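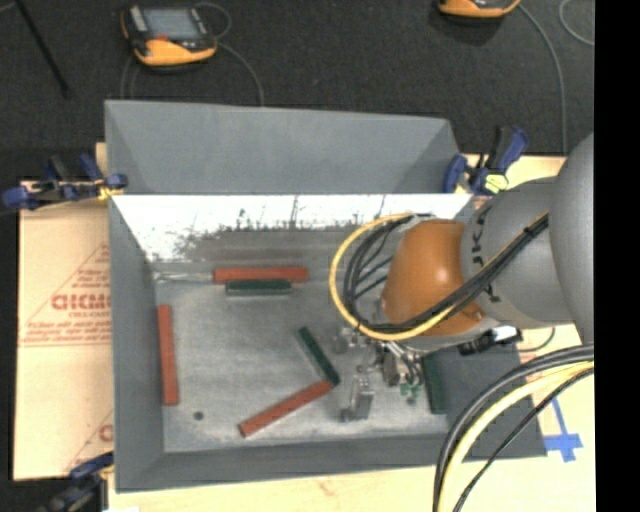
The arm at the bin, reaching in among the red-brown and green blocks.

Vekero is looking for demonstration operators, evenings and weekends

We are teaching a robot arm to take blocks out of a bin. A four-year-old can do this. The four-year-old did not need 2000 examples first, but the four-year-old also went home at naptime, so we are sticking with the arm.

The job is to supply the examples. You guide the arm by hand controller while the system, called Prutex, records what you did: where the gripper went, when it closed, how long you dithered over which block to take. Prutex then tries to pick up your habits. We have 724 usable recordings so far and need the rest before the project moves on to objects with more personality than a block.

What a shift looks like

You drop the blocks in, let them land however they like, and start a recording. You pick one up, lift it clear, set it down outside the bin, and stop the recording. Then you do it again. Blocks that land flat in the open are easy and we have plenty of those. We want the annoying ones: flat against a wall, end to end, one lying tight alongside another. If you have ever fished a credit card out from beside a car seat, please mention it in your application.

You will also label each recording as good, bad, or odd. Bad ones are kept. A dropped block tells the system something, and a recording where you went after one block, changed your mind and took a different one tells it plenty. What we can't use is a bad one labeled good. Two of our earlier operators were too proud to mark their own fumbles and we spent most of a month finding out which ones they were.

Shifts are 3 hours, with a break in the middle that you are expected to take. The pay is $20 an hour, training included. Coffee is free and is priced fairly.

What we need from you

Steady hands, either one. Patience with a task that will not get more interesting on the second night. The ability to sit on a stool and look down for long stretches. Enough written English to leave a note like "gripper closed early, tried again" in the log. You must be 18 or older and allowed to work in the United States.

You do not need a degree, coding experience or opinions about the future. Gamers tend to pick up the controller quickly and then try to set speed records, so if that's you, be warned that the fast recordings are the ones we throw out. Past operators who did well include a dental hygienist, a school bus driver and a man who restrings tennis rackets.

You should know

The room is on the second floor of the Barbier building and the elevator is a matter of luck. There are cables. The arm is slow, and you will be shown how to stop it before you are shown how to start it. Hands stay out of the bin whenever the arm is powered, including when a block is right there and it would only take a second.

The position runs until we hit our number, and then it ends. We may have more work after that under our next project, Zultia, which involves soft packaging and is already making people here tired. Operators from this round get asked first.

Your recordings will be used to train and test our picking software. We record the arm and the bin, and the log stores an operator number in place of your name. The full consent form comes with the offer. It's four pages long and we would like you to read it, so we pay you for the time.

How to apply

Send us a short email with the shifts you could work and a paragraph about the most repetitive thing you have ever done on purpose. A resume is fine but the paragraph is what we read. If it looks like a match, we'll invite you in for a paid trial of one hour, at the end of which either side can shake hands and leave.

Applications close 25th December. We know what day that is. The inbox doesn't, and anyone hiding from relatives is welcome to use the time.

Vekero Demonstration Program | Contact us | Copyright Vekero, all rights reserved | Back to top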